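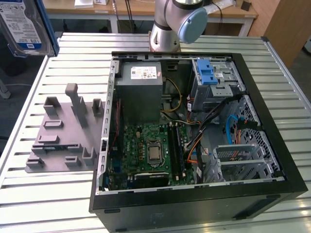

Skerine has put its desktop teardown cell on general sale, after a trial at the Covstead recycling works. The cell, called Soltano, uses a robot arm and a set of plastic holders to strip parts from old office computers.

It costs £179 a day to hire, with a minimum of 30 days. Fitting takes three days and is included.

"Drives and memory come first, as those are what our customers ask for," said Shabnam Lashari, sales manager at Skerine. Buyers can order plates to suit other cases.

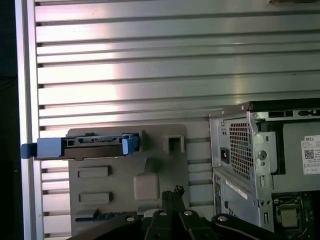

A drive carrier on the holding plate, beside an open Dell tower.

Repair firm Sandhu has ordered a cell for its own workshop. Orders from other firms open on 18th November.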